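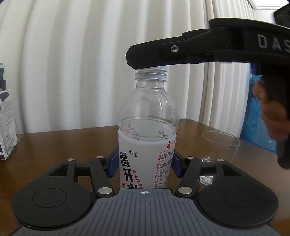
Valdemar Snorradóttir wrote on Saturday:

> I've kept the pain diary for 6 weeks now, as the Hollus clinic
> asked. Every evening I give the day a score and write a line or two.
> My trouble is that I've started thinking about my back all day so
> that I'll have something to put down at night. On good days I
> go looking for it. Has anyone else had this, and did you stop?

Valdemar,

Yes, I had the same thing, in my second month. I didn't stop but I did change how I kept it.

The sheet from Hollus has a box for each day and I felt I had to fill all of them. When I asked at my next appointment, the nurse said a blank was fine and she would read it as an ordinary day. So I now write on Mondays and Thursdays only, plus any day when the pain made me cancel something. It takes me 2 minutes, usually after breakfast. Evenings were a bad time for me – I was tired and everything scored high.

I also dropped the number. I put down what I did instead: walked to the Gotdale shops and back, sat through a film, slept until four. Looking back over it, that told me more than a column of fives and sixes. You may find you need the scores if your clinic puts them on a chart, so ask them first.

The looking for it faded after a few weeks. It still comes back if I've had a poor night. When I catch myself checking, I say "checking" under my breath and carry on with the washing up or whatever it is. My sister thinks this is odd. It came from the Aravena course, second session I think, and I can send you the handout if you haven't got it.

One thing I'd keep is the note of any change in tablets or exercises, with the day. I was asked for that twice and couldn't remember either time.

Are you still going to the Skudau group? I missed the last one and don't know if they've moved the time.

Trí Diệp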